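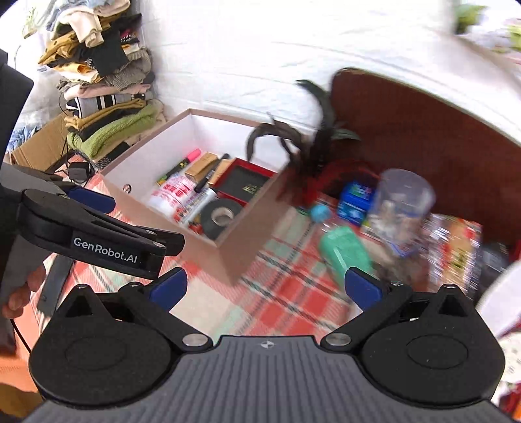
サポートチケット:公開見学会デモの不具合対応
件名:手持ちグリッパー2台のうち左側の記録が途中で止まる
受付窓口:Prirkulia 技術サポート
依頼元:Zidow 見学会準備担当
状態:クローズ(経過観察あり)
優先度:高(見学会前日のため)

■ 依頼内容(14:10受付)
明日の見学会で、手持ちグリッパーを左右1台ずつ使い、小物を箱に入れる作業を来場者に見せます。リハーサル中、左側の記録だけが途中で止まりました。右側は最後まで残っています。画面にエラーは出ず、終了後に一覧を開いて初めて気づきました。3回やって3回とも同じです。
当日は1回90秒の実演を16回行う予定です。会場は展示室の奥、壁際の台です。台には格子柄の布を敷き、ふたの開いた箱を置いています。箱の中はペン、マーカー、黒いテープなど、周囲は袋物やボトルです。

■ サポート回答(14:35)
次の3点をお知らせください。
・左側の記録が止まった時点の経過秒数(3回分)
・左右の保存領域の空き容量
・ケーブルの取り回し。特に作業中に引っ張られる箇所の有無

■ 依頼元返信(15:05)
停止は1回目が41秒、2回目が38秒、3回目が52秒です。空き容量は左右とも十分あります。
ケーブルは左右とも台の手前から下に落としています。左側だけ延長ケーブルを1本足しました。展示用のモニターを動かした関係で、元の長さでは届かなくなったためです。延長ケーブルは会場にあったBrosineの製品で、型番は読めません。

■ サポート回答(15:20)
延長ケーブルを外し、左側を機器付属のケーブルだけでつないで1回記録してください。台の位置は仮で構いません。左右の開始は同時にし、記録後に左右の長さを比べてください。

■ 依頼元返信(15:50)
外した状態で2回記録し、2回とも左右が90秒そろいました。延長ケーブルを戻すと47秒で止まりました。
ただ、外したままだと左手が箱の奥に届きません。手を伸ばすとケーブルが張ります。

■ サポート回答(16:05)
延長ケーブル側の接触不良と思われます。左手を奥へ伸ばしたときに瞬断し、記録だけが終わっている可能性が高いです。開閉の表示は瞬断後も自動で復帰するため、画面では異常に見えません。
対応は次のどちらかでお願いします。
案A:記録用PCを台の左側へ寄せ、延長なしで使う
案B:当社の予備ケーブルを明朝の便で送る
案Bは到着が開場に間に合わないおそれがあります。案Aをお勧めします。

■ 依頼元返信(16:40)
案Aにしました。PCを載せるワゴンをKeskinの展示ブースから借り、台の左脇に置きました。左手は箱の奥まで届き、ケーブルの張りもありません。
続けて6回通しで実演し、すべて左右とも最後まで記録されました。

■ 追加の質問(16:45)
1. 来場者に左のグリッパーを持ってもらう時間があります。注意点はありますか。
2. ビニール包装の袋をつかむと、右の開閉幅の表示が細かく揺れます。故障でしょうか。

■ サポート回答(17:10)
1. 持ち替えの前に記録を一度止めてください。記録中に渡すと、受け渡しの動きもデータに入ります。手首のひもは必ず通してもらってください。指は開閉部の内側に入れないよう、最初に声をかけてください。
2. 故障ではありません。柔らかい袋は握り込むにつれて厚みが変わるため、表示も動きます。箱やペンをつかんだときにも揺れる場合は、再度ご連絡ください。

■ 見学会終了後の報告(翌 17:30)
予定の16回を終えました。来場者は340人ほぼ想定どおりで、列が延びた時間帯もありましたが、回数は増やしていません。
記録が途中で切れた回はありません。11回目だけ、開始ボタンの押し忘れで左右とも記録なしです。機器の問題ではないので、件数からは除いてください。
袋物以外で表示が揺れることはありませんでした。
ワゴンは返却済みです。延長ケーブルには使用不可の札を付け、会場の備品棚とは別に保管しています。

■ サポート処理メモ
原因:延長ケーブルの接触不良(現物未確認)
処置:延長ケーブルの撤去、PC位置の変更
残件:記録が途中で終わったときに警告を出す件は、開発へ要望として登録。延長ケーブルは返送してもらい、到着後に導通を確認する。結果はこのチケットに追記する。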